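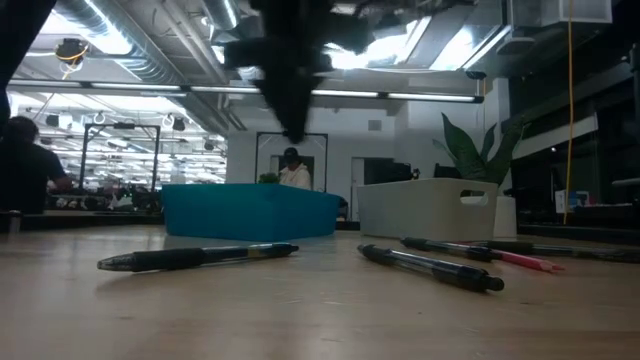 ## Kalletti clear-barrel pens, the big box: my review after a whole lot of writing

Posted 2022-10-28

I go through pens the way other people go through coffee filters, so when Haddad (the stationery place by my bus stop, not the one across the river) marked down the Kalletti box of 28, I bought it without thinking very hard. I'd been limping along on a handful of Branditz pens that skipped every time I wrote the letter g. I wanted something plain that I could leave in every room and not cry over if it went missing.

If you haven't run into these, they're about as simple as a pen gets. Clear barrel, black rubbery grip, black at the back end, and that's your lot. The pink pencil isn't part of the box, by the way! It's my editing pencil and it lives with the pens because I use the two together all day long.

### The grip

I'm starting with this because it's why I kept using them. I hold a pen too tight. I've always done it, my third grade teacher gave up on me, and by the end of a long letter I usually have a dent in my middle finger that you could park a bike in. The grip on the Kalletti is soft enough to give a little and it starts low, close to the writing end, where my fingers really go. So many pens put the soft part halfway up the barrel, like they were designed for somebody who writes from the elbow.

It does pick up lint. If you throw one in a coat pocket, it comes back wearing a sweater. A damp cloth takes care of it, and I mostly don't bother.

One of mine has a grip that turns a tiny bit when I press down hard. Only the one, and I've moved it to the jar next to the phone where it has an easy life writing down dentist appointments.

### The ink

Black, nice and dark, and it starts right away nearly every time. I wrote 135 pages in my Murkside notebook with these (I was copying out my grandmother's recipe cards, which is a whole other story, and yes, my hand hurt anyway) and I got maybe a couple of skips on the first line of the day and then nothing. The Murkside paper is pretty smooth, a bit too smooth for some pens, and I was braced for smears.

There were some smears. I'm right-handed so I get off easy. My friend Benedita Quintela is a lefty and she borrowed one for an afternoon, and the side of her palm looked like she'd been fingerprinted. She still asked if she could keep it, so make of that what you will. She says every pen does it to her and at least this one felt good doing it.

On cheap copy paper the line spreads a little, so if your handwriting is tiny you might want something finer. On the thin paper in my pocket calendar it shows through to the back, though it never bled all the way. On glossy birthday cards, just wait. Put the card down, go make yourself a sandwich, come back and then close it. I lost a very nice card with a heron on it by being impatient.

### Seeing how much ink you've got

I love a clear barrel. I know some folks think it looks cheap, and okay, it does, kind of. But I like being able to check before I head out the door with a single pen in my bag, and I can't tell you how many times I've been left scratching at the back of an envelope with a dead pen in a solid-colored barrel that gave me no warning whatsoever.

The only trouble is that I've turned into a person who checks. I hold them up to the window. I have favorites based on ink level, and I save the full ones for "later," and then I've got three nearly empty pens going at once like half-finished jars of jam.

### Rolling around

My biggest gripe! These are round and they roll. My table looks flat and I would have sworn to you that it was flat, but put one of these pens down facing the wrong way and off it goes. I found one behind the radiator in February -- I'd bought a couple of loose ones to try before the big box came down in price -- and it had been there long enough that I'd forgotten I owned it. It still wrote, so points for that.

What helps is laying them every which way instead of lining them up. Neat rows are just asking for an avalanche. I know it looks messier, with pens pointing all over the tabletop, but a messy pen is a pen I can find.

I did try keeping them in a mug. Then I had to tip them all out to get at the pencil, and I gave that up after 2 days.

### About using them with a colored pencil

Somebody asked me about this last time I wrote about notebooks, so I'll put it here. I write the draft in black and then I go back over it with the pink pencil, underlining what needs fixing. The pink goes over the Kalletti ink just fine once the ink has had a chance to settle. If I go too soon I get a gray streak and a dirty pencil point, and then everything I underline for the next page is a sort of mauve.

Pink is better than red for this, in my opinion. Red makes me feel like I'm in trouble. Dorin Sima, who runs the Thursday-night-that-keeps-moving writing group I go to, marks everything in green and swears it's the kindest color, and we've had this argument more times than I'd like to admit.

### What I'd change

I'd like a flat side on the barrel, or any kind of bump that would stop the rolling. A fine version would be great too. Haddad told me there isn't one in the big box, only in the small packs, and the small packs cost so much more per pen that I put them back on the shelf and sulked my way over to the envelopes.

The packaging is silly. It's a stiff plastic tub with a lid that takes real fingernails to get off, and once it's open it never quite closes right again. Mine cracked at the corner the first week. I threw the lid out and spread the pens around the house, which was the plan all along.

And I wish I could get refills. You use it up and then it's done, and I feel a bit guilty about it every time one goes in the trash. If you're trying to cut down on that kind of thing, you're better off with one good refillable pen and I won't argue with you. I lose them, is my problem. I had a lovely one once and it lasted almost 30 days before I left it at the post office.

### Would I buy them again?

Yep, and I'll probably have to before too long, going by how fast they walk off with my visitors. They're comfortable, they start when I want them to, and the black is a proper black. If you write small or you're left-handed, try a loose one first (Haddad has them in a cup by the register, with a scribble pad, and people draw some pretty good cats on it).

Four stars out of five from me. The missing star is for the one behind the radiator.

Oh, and a few people wanted to know about the Murkside notebook too. I'm still working through the second half and I want to see how the binding holds up before I say much, but so far the pages are all staying in. I'll write that one up when I get to the back cover.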